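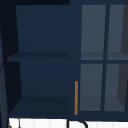 Navy wall cabinet, glass door and open shelves

Re: Grodau screen 2, projector swap

All, quick one before I run. Lamp on 2 is at 2,000 hours and the picture's gone dim in the corners. Womari can fit the laser unit in February, 11 days closed. Need a yes from teh board first. Matinees move to screen 1, evenings tbc.

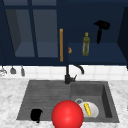 Szabolcs Erdős wrote:
> 11 days is too long with the school bookings in. Can they not do it overnight, like the sound desk?

Asked. No, port glass has to be recut aswell. Will ring them again tomorrow.

Duyên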